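Deal registration rejected because "another partner is active". What now?

Posted by Fiona Leckie, March 6, 2019

We're a small reseller, 24 people, and we sell Vellitz backup software to dentists, law offices and anyone else who has ever lost a file. In November I registered a deal for 516 seats. It sat in the Vellitz portal for weeks, then came back rejected: another partner is already active on the account.

The customer swears they've never spoken to another partner. My channel manager at Vellitz has gone very quiet, apart from inviting me to a webinar on partner trust. Do I have any way to appeal, or do I just quote at the worse margin and smile?

Murdo Moffat

Yes, you can appeal, but not through the portal, where the appeal button opens the same form you already filled in. Email the channel desk and ask three things: the date of the other registration, whether it has expired, and whether it names the same project. They won't tell you who it is. They usually will tell you the date.

Most of these blocks are old. Somebody registers half the phone book in a slow quarter and forgets it. With Vellitz a registration used to lapse after 4 months unless it was renewed, so check your partner agreement for the current number. 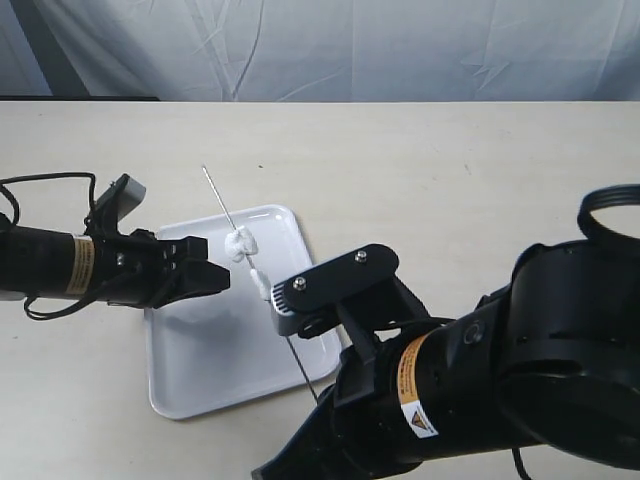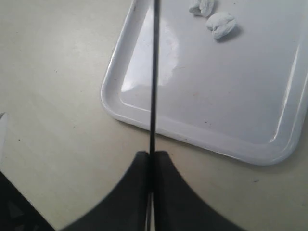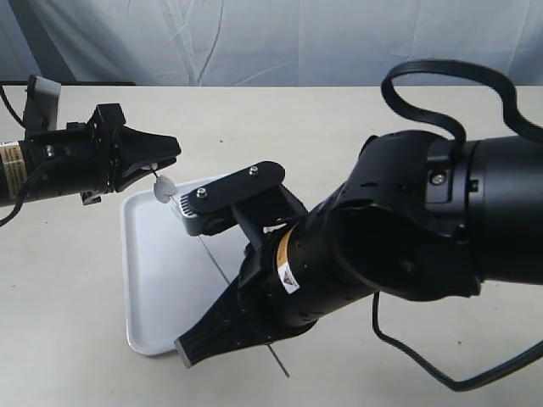

Gunn disagrees on the expiry, having had a lapsed registration quietly renewed by the vendor's own rep the same afternoon he asked about it. His advice is to get a short letter from the customer first, naming you as their chosen partner, and attach it to the very first email. It worked for him on a 1,386 seat deal, though he lost the renewal to the vendor's direct team a year later and is still bringing it up.

Duver

just switch to Rorkomia, they dont have deal reg at all. margins are terrible but at least its terrible for everybody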